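Grip Failure Technician, Tabletop Handling (full time, on site)
Help us find out why our grippers let go

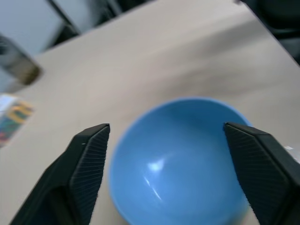 WAMDALE, October - Noda is hiring a technician to join the small team that works on dropped objects. We build two-finger grippers and the software that runs them, and for most of this year our arms have been putting bowls, cups and jars where they belong. Then we sent out the Skoryk update, and one of our test arms started opening its fingers in the middle of a lift.

It did this 34 times before we pulled the update from every bench. The worst one sent a ceramic bowl off the side of a table and across the aisle, and a coworker got a cut on the ankle from a flying piece. She's fine and back at work, but we took it very seriously, and we still do. Glazed bowls had the most drops by far, especially when one finger goes inside the rim and the other stays out. We have a few good theories (a force reading that arrives late, pad wear, a bad recovery routine that treats a slip as a finished place) and we'd love for you to come and knock some of them down!

What you'll be doing

Most days you'll be at the bench, running the same pick over and over with small changes and keeping careful notes. You'll swap finger pads, check the wiring at the wrist, read through logs, and match what the arm thought it was holding with what the wrist camera saw. When something falls, you stop the arm, write it up while it's fresh, and save the pieces in a labeled tray. You'll also have a say in when the bench is safe to run again. Any technician here can shut down a test without asking first, and we mean that.

Later on you'll help us write the drop test that every new release has to pass before it leaves the building. Right now that test is a half-page checklist and it needs a lot of love.

What we're looking for

You've fixed machines for a living, or studied how to, or both. Robots are a plus, but we've had great people come over from packaging lines, elevator repair and dental equipment. You can use a multimeter, you're okay opening a log file with 15 columns in it, and you write clearly enough that the night crew can pick up where you left off. Some Python helps. If you don't have it we'll teach you enough to get by.

You should be comfortable standing for part of the day and lifting a boxed arm with a second person.

The details

The job is at our Kanden building in Wamdale, which has free parking and a bus stop across the street. Shifts start at 7 a.m., with one Sunday a month when we do the long overnight runs (paid extra, and you get a weekday off in return). Health coverage starts on your first day. Safety shoes and glasses are on us. You'll train next to another technician until you've both signed off on the stop procedure.

How to apply

Send a resume and a short note through the jobs page and put posting number 1814 in the subject line. In the note, tell us about a fault you chased down - what it looked like at first, what it really was, and how long you were wrong about it. Any kind of machine is fine, and a page is plenty. We read every note, and we'd be so happy to get yours.

Interviews include a paid half day at the bench. Bring closed-toe shoes.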